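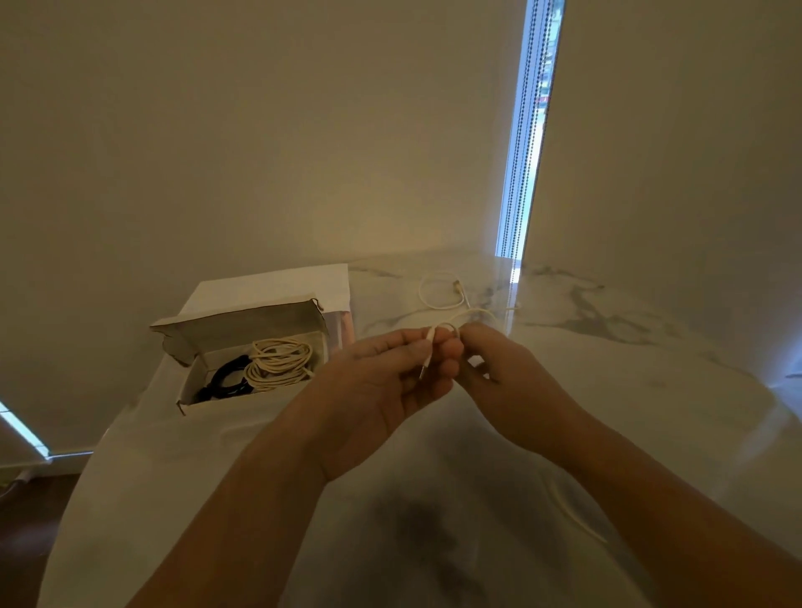 Notes for the Prusham talk: buying a business with a seller note

5th October, evening slot. Slides are mostly backup, so don't lean on them. Water on the left, clicker sticks, press it hard.

Opening

Say hi, thank Birthe Østergaard for setting up the room and for bullying me into doing this again. Last time I did the bank loan talk and half the people at the coffee table afterward wanted to know about the part I'd skipped, the bit where the seller lends you some of the money. So tonight is only that!

Ask for hands: who wants to buy a business? Who wants to sell one? Usually more sellers than buyers. Let them look around the room at each other for a second.

What a seller note is (keep it short)

The owner agrees to take part of the price later. You sign a promissory note, you pay them monthly with interest, and until you're done they're one of your lenders. You might have a bank loan sitting on top of it, or you might not. Small deals out here often have both, plus whatever cash the buyer has managed to save.

My own deal

I bought Flemesen, the farm supply and small engine shop, from Venkatesh Kulkarni. Price was $291,000 for the inventory, the equipment and the name. He kept the building and I rent it from him (come back to this, people always ask). The bank did a piece, I put in my savings and an ugly second mortgage, and Venkatesh carried $100,000 on a note.

From handshake to closing took 179 days. I'd told my wife it would be done by January and we sailed right past that. Pause here, somebody always groans.

Where the time went: the bank wanted three years of tax returns and the returns didn't match the shop's own books. Nothing shady – he'd been running his truck and half his phone bill through the shop for years and nobody had ever pulled those costs back out. We had to go line by line and show which expenses would go away once he left. If you're a seller and you're in this room, start cleaning that up now. Do it before you have a buyer.

The terms I'd fight over

Interest rate gets all the attention and I spent way too long on it. Looking back, I'd have traded a point of interest for a softer first six months. We agreed on payments starting right away, and a farm supply shop in winter brings in next to nothing. Ask for interest only at the start, or payments that follow the season.

Standby. Explain the word slowly. If there's a bank involved, the bank may say the seller can't be paid on the note for a while, or can't be paid if you fall behind with the bank. The seller needs to hear this early and from you. Venkatesh heard it from the loan officer and didn't call me back for a week.

Prepayment. Get it in writing that you can pay early with no penalty. Ours was one sentence.

Default. What counts as late, how many days you get to fix it, and what he can take. Read this part out loud to each other at a kitchen table. We did, and we changed two things on the spot.

Personal guarantee. I signed one. I didn't love it. Tell them to have their own lawyer look, and not the seller's cousin. 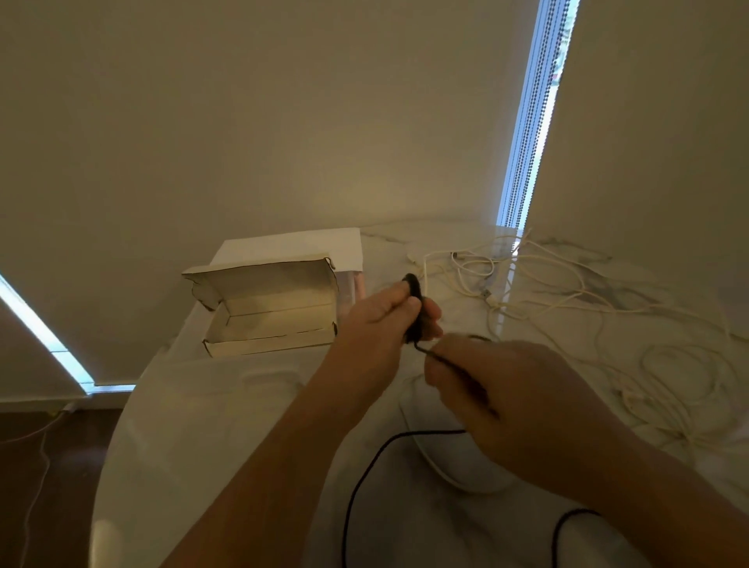
What happens if the seller dies before the note is paid off?

You keep paying. The note belongs to the estate and then to whoever inherits it, on the same terms you signed. Ask for the heirs' contact details to be kept with the papers, and if the seller owns your building too, make sure the lease says what happens to it.

Handing over the customers

Tell the Kirui story. Kirui was the shop's biggest account, a contract mowing outfit, and they'd been on a handshake discount for so long that it wasn't written down anywhere. First invoice I sent them was at full price. Phone rang in ten minutes! Venkatesh drove over and sorted it out, and he did it gladly, and part of the reason is that he had money riding on me doing well. That's my favorite thing about seller notes and I always forget to say it, so SAY IT.

Also: he wrote me a list of about 100 regulars by hand, with who pays late and who likes to be called first. Worth more than the shelving. Put a list like that in the purchase agreement, with a date it's due.

If I'm running long

Skip the bit on rent. If there's time: get a lease at least as long as the note, with a first right to buy the building.

Finish

Bring a copy of any draft terms to the table at the back and I'll look it over with you. I'm not a lawyer or an accountant, say that twice. Birthe has the sign-up sheet for the next one, and the chairs need stacking along the far wall before we go.

Shared 18 times
2 comments

Get new talks and notes by email. Enter your address to join the newsletter. You can unsubscribe at any time.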